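4.2 Cluttered home surfaces

The result that pleased us most came from the bedroom split. Tabletop demos are easy to collect and, we now think, a little too kind to the policy. So for the Landari set we moved to beds, where cups tip over and printed sheets fill the view with text and edges. We recorded 916 demos with the hand-held gripper and kept 579 after filtering for tracking loss. Training follows Section 3, with the Hunetti encoder frozen for the first 2 epochs.

The gain over the tabletop-only policy was clear, and it was largest on drinkware lying on its side — exactly the case we had hoped to fix! Clear glass is still the hardest material, and we return to it in Section 5.

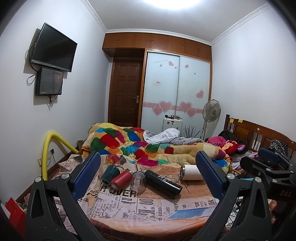

Figure 2. Wrist view from the bedroom split: five drinkware items on a newspaper-print sheet, seen between the gripper jaws.

Patterned bedding hurt less than we expected. Swapping in the smaller Tarigan encoder kept most of the gain, a very welcome surprise.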